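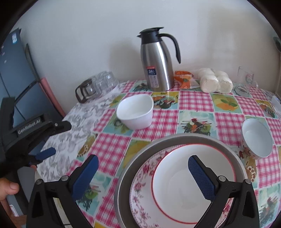
Teller mit Blumenrand in der Metallschüssel

Rückt nach dem Tod des Bürgermeisters der Zweitplatzierte nach?

Fanni Kovács
26. September 2019

Hallo zusammen, bei uns in Jandomberg ist letzte Woche der Bürgermeister gestorben, mitten in der Amtszeit. Gewählt wurde er damals ganz knapp in der Stichwahl, 1.065 zu 1.057 Stimmen, das war wochenlang Gesprächsthema. Jetzt sagt meine Nachbarin, der Unterlegene müsse automatisch nachrücken, so wie im Gemeinderat, wenn da einer ausscheidet. Mein Mann meint dagegen, der Stellvertreter macht einfach bis zum Schluss weiter und wird dafür nochmal vereidigt. Ich kenn mich da null aus und die Zeitung schreibt nur, die Amtsgeschäfte seien geregelt. Na super. Weiß jemand, wie das läuft, und wann wir wieder wählen? Danke schon mal!

Miklós Kerekes

Hallo Fanni, erst mal mein Beileid in den Ort. Ich saß zwei Wahlperioden im Gemeinderat (anderer Ort, 22 Sitze, viel zu lange Sitzungen) und wir hatten genau den Fall.

Nachrücken gibt es beim Bürgermeister nicht, egal wie knapp das Ergebnis war. Im Rat geht das, weil dort über Listen gewählt wird, da kommt eben der Nächste von der Liste dran. Bürgermeister ist eine Direktwahl, und wer die verloren hat, hat daraus keinen Anspruch. 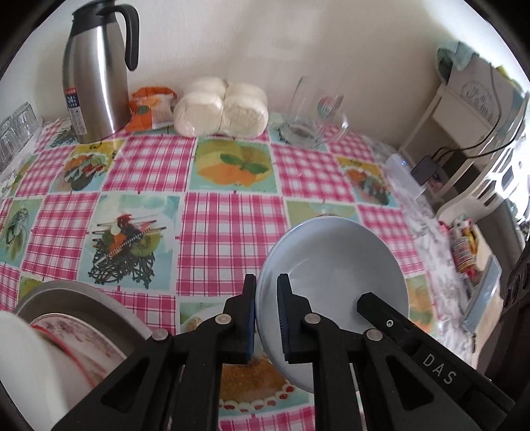 Bis zur Neuwahl führt der Stellvertreter die Geschäfte. Er unterschreibt, leitet die Sitzungen und geht zu den Jubiläen - Bürgermeister ist er deswegen aber noch nicht. Wie schnell gewählt werden muss, steht in den Gesetzen deines Bundeslandes, das ist überall ein bisschen anders, meistens geht es um einige Monate. Den Termin findest du dann im Amtsblatt oder am Aushang. Bei uns war im Juli der Wahlgang, mitten in den Ferien, entsprechend viele Briefwähler gab es: 247, für so ein kleines Dorf eine ganze Menge!

Der frühere Gegenkandidat darf natürlich wieder antreten, wenn er die Voraussetzungen noch erfüllt. Und der Stellvertreter auch. Ruf ruhig beim Wahlamt an, die waren bei uns sehr nett.

Ornen

Bei uns hat der Vize einfach weitergemacht, hat keiner gemerkt, dass da ein anderer sitzt, lol. Neuwahl war dann irgendwann später. Welches Bundesland denn?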